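A Tuesday among the cider makers at Milldale

I had been promising myself the Milldale cider open day for years, and this spring I finally got on the early bus with 2 friends and a flask. Ottilie Schnyder met us at the gate and had us tasting by eleven!
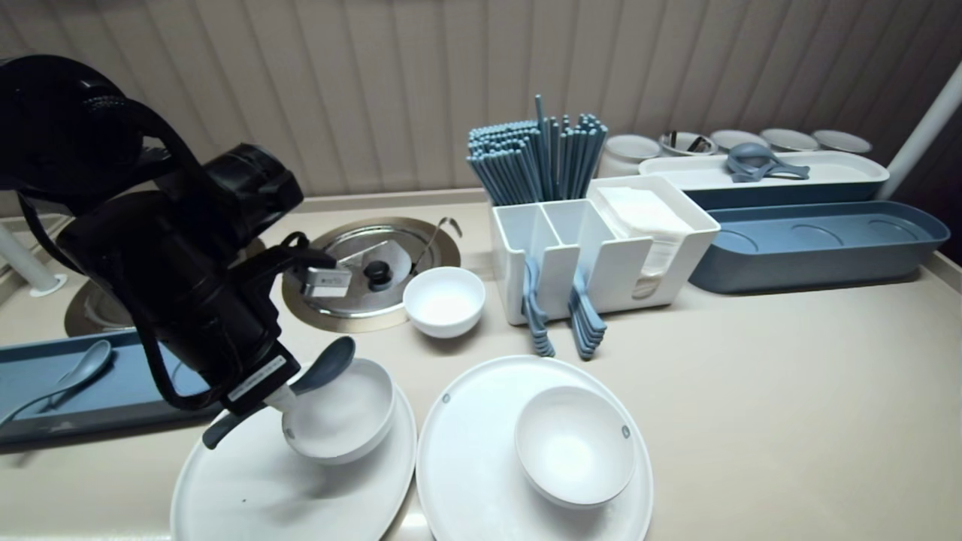 The pressing shed

Brunner is the older of the two presses, and they still run it for the small batches. Ottilie let us try an Esthorpe, bone dry and a bit smoky, then a sweeter one I liked far more than I let on (my friends are purists). There are 32 varieties in the orchard, and I'm afraid I remember perhaps four.
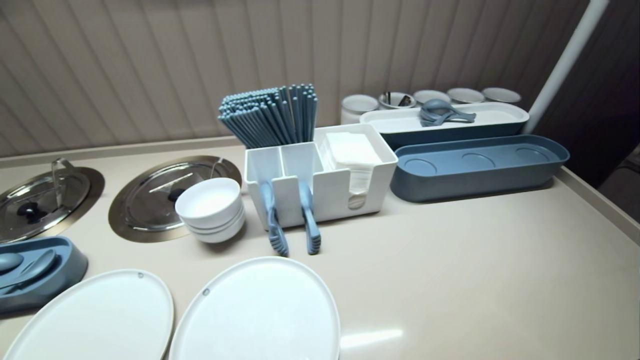
Counter with lidded wells and serving dishes, Milldale

After lunch we walked up to Flestimden, the top orchard, where the oldest trees are 80 years old and lean most alarmingly. It's a stiff climb, so do wear proper shoes. The perry up there was the best thing I drank all day, soft and pear-skinny with hardly any fizz, and I came home with more bottles than I could sensibly carry.
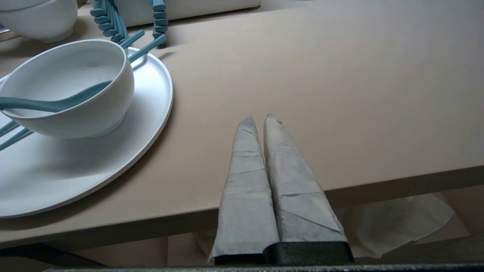 Getting there

The 80 bus stops at the lane end. Tastings are free, bottles are cash only, and you should book the orchard walk ahead.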